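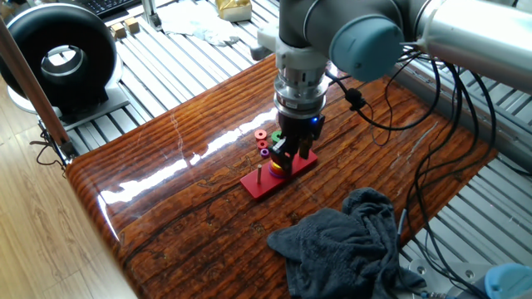 Barard Home Visiting Program
Progress report to the Adamczyk Fund
Wednesday, June 9, 2021

Reporting period: second half of the grant year, through the end of May

1. Where we stand

The grant agreement asked for 1,259 completed home visits by the end of this period. Our database says we hit that number exactly, and I would ask the Fund not to read too much into it. A "completed visit" in the Prerumis system is any visit a worker closes out, and a phone call closes out the same way as an hour at the kitchen table. We asked the vendor in the winter to separate the two. They sent a new dashboard with nicer colors.

Going by the paper logs, which staff still keep because they don't trust the tablets, a good share of those visits were calls. I can't give a firm figure until the logs from the Bredevitz office are typed in.

2. Families enrolled

194 families are on the books. Of these, 16 have not answered a call or a letter since the winter and should probably be closed. Our own rules make closing a file harder than keeping it open, so they stay, and they make our retention rate look better than it is.

New referrals mostly come from the two clinics. The school district signed the referral agreement with some ceremony and has sent us very little.

3. Parent surveys

Scores went up again. I am not convinced. The form is handed over by the same worker who runs the visits, and she often waits while it gets filled in. Few people mark "poor" under those conditions. The written comments are more useful, and what they ask for is evening hours, diapers and fewer forms.

We tried evening hours in Bredevitz in May. Turnout was fair on the first nights and thin after that – one month is too short to judge it, and I'd like to run it through the fall before anyone calls it a success or a failure.

4. Staffing

We lost 4 home visitors during the period and replaced all but one. Exit interviews gave mileage pay as the main complaint. The retention bonus in the budget did not keep any of the people who left, and I doubt a second round would do better. I would prefer to move that money into mileage.

5. Requests

Approval to shift the unspent bonus money to the mileage line.

Permission to report in-person visits and calls separately from now on. Our totals will drop on paper.

A decision on the Prerumis renewal before the contract rolls over. The paper logs will go on either way.

The budget table and the survey comments will follow under separate cover.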